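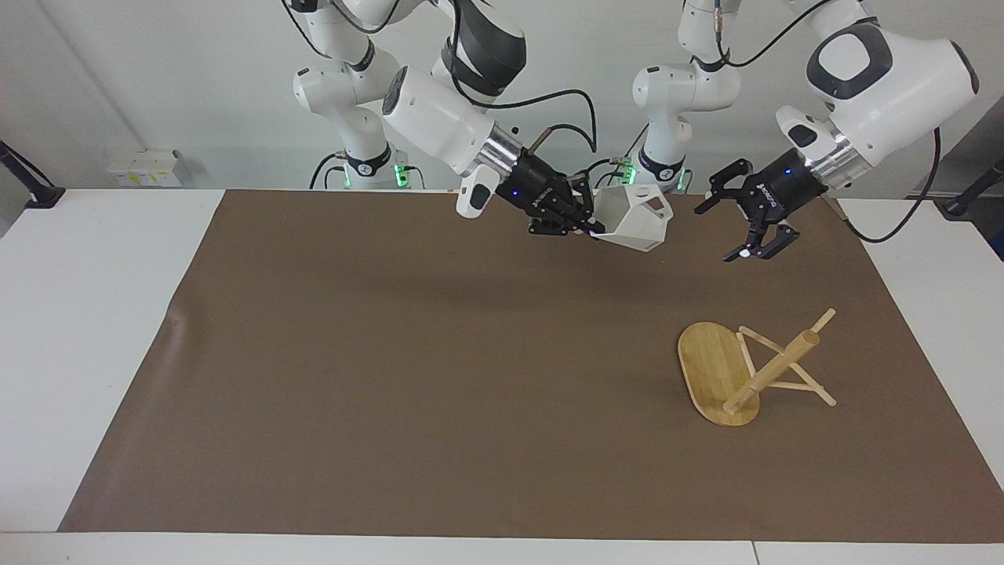
White hex container, hole side and all, at the back of the brown sheet

Facets, Corners and Little Containers
Posted 5 Jun 2021 in Small Things

Welcome to the container page! I like small vessels with flat sides. Round bowls are fine, I eat my cereal out of one, but give me a thing with corners and I'll carry it around the house all afternoon looking for the right shelf. I've been promising to put the whole bunch on one page for ages, with a line or two for each, and it got longer than I meant it to (it always does).

They're in no order at all. Some are good, some are frankly junk, and a couple I'd grab on my way out of a burning building. Where I know where a piece came from, I've said so. Where I don't, I've guessed or left it out. Sizes are by eye unless I say I measured.

THE WHITE ONES

Hex with a hole
The one at the top of the page. White, hollow, six-sided, with angled flat faces and a round hole in one of them. It has that 3D printed look. I love how plain it is, and how much a tilt changes it -- with the open top turned a little to the side you get a completely different shape than you do straight on.

Chalky cube
Plaster, I'm pretty sure, and it leaves white dust on anything dark. Came from the flea market in Justivgate in a box with a broken clock. It holds paper clips and it holds them badly, since the inside is shaped like a thimble.

Milk glass octagon
Eight sides, a foot, and a lid that belongs to something else. The lid is a hair too big and sits on top like a hat. I've looked for the right one for years and I've now gotten so used to the hat that I'd probably be sorry to swap it.

The leaner
Porcelain, five-sided, slumped to one side in the kiln. The potter had it marked down to almost nothing. One face is so much lower than the others that if you fill it with water it pours itself onto the table, so it gets dried flowers and only dried flowers.

Tiny white pentagon
Smaller than an egg cup. One tea light fits, if you trim the metal. I wouldn't leave it burning while you go answer the door.

THE BROWN AND GRAY ONES

Skeller box, large
Skeller made these for desks, or so the man at the sale told me. Gray stoneware, very heavy, cut corners. I put it on the kitchen scale and it came out at 1,221 grams, empty! It's the best doorstop in the house and also where the spare keys live.

Skeller box, small
Same shape, same gray, and 476 grams on the same scale. The glaze has a run down one corner that looks like a drip of candle wax. I bought it second hand three summers after the big one and felt like I'd won a prize.

Walnut hex
My own work, from an evening woodworking class. Six staves glued up with tape and a lot of hope. Five of the joints are tight. The sixth is turned to the wall.

Cork thing
I don't know what else to call it. Faceted cork, very light, smells like a cellar. Good for pushpins, because you can stick them on the outside too.

Concrete wedge
From a craft kit with a silicone mold. The instructions said to tap out the bubbles and I tapped for maybe ten seconds, so it's full of craters. A friend asked if it was volcanic rock and I said yes.

Rusty hopper
Sheet steel, four sloping sides, riveted. It must have been part of some larger machine on a farm. I wire-brushed it outside and waxed it, and it holds kindling by the stove. My favorite thing to have come out of Sultovgate.

THE COLORFUL ONES

Zeng green
I call it that after the name painted on the bottom, just "Zeng" in thin brown letters. Seven sides, which is such an odd number to pick. The green goes nearly black in the creases and watery on the edges. No idea how old it is. If you've seen another, please write!

Zeng green, the sister
Same name on the bottom, same green, six sides. They don't stack, they don't nest, and they look wonderful next to each other.

Tomato red tin
Hexagonal cookie tin with no picture left on the lid, just the red. I measured how much rice it takes, since that's its job now, and it holds up to 343 grams before the lid starts to lift.

Blue glass inkwell
Cut facets all the way around and a chip on the rim that I only notice with my thumb. In the morning it throws blue patches on the windowsill, and I've been late to things on account of it.

Yellow plastic planter
Drugstore find. Low-poly, like a rock in an old video game. The aloe in it has outgrown it twice and I keep dividing the aloe instead of moving it.

Pink paper box
Folded from one sheet, no glue, by a kid at a library table who was making them faster than anybody could take them away. I've had it since a July heat wave when the library was the only cool place in town. Slightly squashed, still closes.

Stripy one
Layers of colored clay, carved back so that each facet shows different bands. It sounds garish and it is, a bit. Everyone who visits picks it up first.

THE ODDBALLS

Brass hex, no bottom
A sleeve, really. You stand it on the table, drop in a handful of pencils, forget, lift it up, and there go the pencils. I've done this more times than I'd like to say.

Leather dice cup
Stitched on eight edges. It has softened with handling to the point that it's nearly round now, so it may have to leave the collection on a technicality.

Salt pig with corners
Most salt pigs are round-bellied. This one looks like a little shed with its door open. It lives by the stove and is used every day, so it has a crust on it that I scrub off before company.

Soap mold
A wooden one, six-sided, comes apart into slats. I don't make soap. I tried once and the house smelled of hot lard until the weekend was over.

Felt bin
Gray felt, folded to a hexagon, held with snaps. It keeps its shape if you put something in it and sags like a tired dog if you don't. Winter gloves.

A FEW THINGS PEOPLE ASK

How do you clean them?
Warm water and a soft toothbrush for anything glazed or glass. The creases between the faces are where the dust goes. Unglazed clay and plaster get a dry brush, and go easy on the plaster. The wood gets wiped and the cork gets ignored.

What goes with what?
I like a pale one next to a dark one, and I like leaving gaps. If everything on a shelf has corners then it all starts to look like a box of crystals, so I'll put a plain round jar in the middle and let it rest your eyes. A sheet of brown paper laid flat makes a nice quiet background too, much better than my kitchen counter, which is speckled and swallows anything small.

Why hexagons, mostly?
I think they turn nicely. A cube has a front. A hexagon you can nudge around by one face and it looks the same but not quite, depending on the light and on whatever nick or hole or drip has come around to face you. That's really the whole appeal for me, and if it sounds like not very much, well, I've filled three shelves with it.

Do you sell them?
No! I have given a few away. I gave away a lovely little amber one and I still think about it.

What did you pay?
Very little, mostly. The priciest was the bigger Zeng, which cost me 339 dollars at a proper shop with a bell on the door, and I didn't tell a soul for a month -- I just put it on the shelf and waited to see if it got noticed. It did, in under an hour. Most of the rest were pocket change.

STILL LOOKING FOR

A lid for the milk glass octagon (as a spare, the hat stays).

A third Skeller box, the middle size, if there was ever such a thing. I've heard yes and I've heard no.

Anything seven-sided. Seriously, anything.

A faceted sugar bowl with both handles still on it. I've met four so far and they've had five handles among them.

If you have one of these in a cupboard, or you know what the cork thing is for, the contact form is at the bottom of the home page. I'm slow with replies in summer but I do read everything. Next up is the button drawer, once I've sorted the metal ones from the ones that just look like metal.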